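Notas para la charla: "Cinco raciones al día y otras cifras con buena prensa"

Duración prevista: media hora, más preguntas. Si vamos tarde, saltar el bloque de las aplicaciones.

Arranque. Preguntar a la sala quién sabe de dónde sale el cinco. Esperar. Suele haber alguien que contesta "de un estudio". Pedirle el título. No ser cruel.

Idea que quiero dejar clara desde el minuto uno: comer fruta está muy bien y no vengo a discutirlo. Vengo a discutir la precisión con la que nos lo cuentan. Cuando una recomendación cabe en los dedos de una mano, sospecho que alguien pensó antes en el cartel que en los datos.

Bloque uno: qué es una ración. Leer en voz alta las tres definiciones que tengo en la hoja azul. Una va por gramos, otra por piezas y la tercera por "puñados". ¿Puñado de quién? Un melón no viene en puñados. Dejar que se rían y seguir.

Contar lo del folleto de Wimeden. Prometía resultados con 600 gramos diarios y en la página siguiente hablaba de piezas "medianas" sin decir cuánto pesa una pieza mediana. Escribí para preguntar. Me mandaron otra vez el folleto.

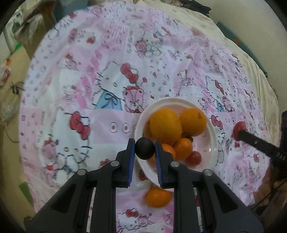 Un bol de fruta. ¿Cuántas raciones hay? Votación a mano alzada.

Anotar en la pizarra la respuesta más baja y la más alta y dejarlas ahí hasta el final. No dar la solución, entre otras cosas porque no la tengo.

Bloque dos: las encuestas de consumo. Casi todo lo que creemos saber sobre lo que come la gente sale de preguntarle a la gente qué come. Aquí entra la encuesta de Plivex: 847 participantes, reclutados desde su propia tienda de batidos. Comen muchísima fruta, qué sorpresa. Explicar despacio el sesgo de selección, sin la palabra "sesgo" en la primera frase, que se me duermen.

Añadir lo de la memoria. Yo no recuerdo lo que cené hace 3 noches, y se supone que un señor rellena con rigor sus ciruelas del mes de abril. (Pausa.)

Bloque tres, opcional: aplicaciones. Trakik puntúa cada comida y te felicita. He buscado en su web cómo calcula la puntuación y solo encontré la palabra "inteligente" - varias veces. Wragg al menos publica la fórmula, aunque los coeficientes no vienen justificados en ninguna parte. Reconocerles el mérito: una fórmula mala a la vista se puede criticar.

Objeción que va a salir seguro: "Pero si el mensaje simple funciona, ¿qué más da?". Contestar con calma. Puede que funcione. Pido que me enseñen con qué se comparó, durante cuánto tiempo y quién lo midió. Si la respuesta es que las ventas de fruta subieron, preguntar también cuánta acabó en la basura.

Ojo: no dejar que el turno de preguntas se convierta en consulta de dietas. No soy nutricionista y lo digo al empezar y al terminar.

Cierre. Volver a la pizarra, leer los dos números de la votación y preguntar si alguien quiere cambiar el suyo. Luz de sala y micrófono para la primera fila.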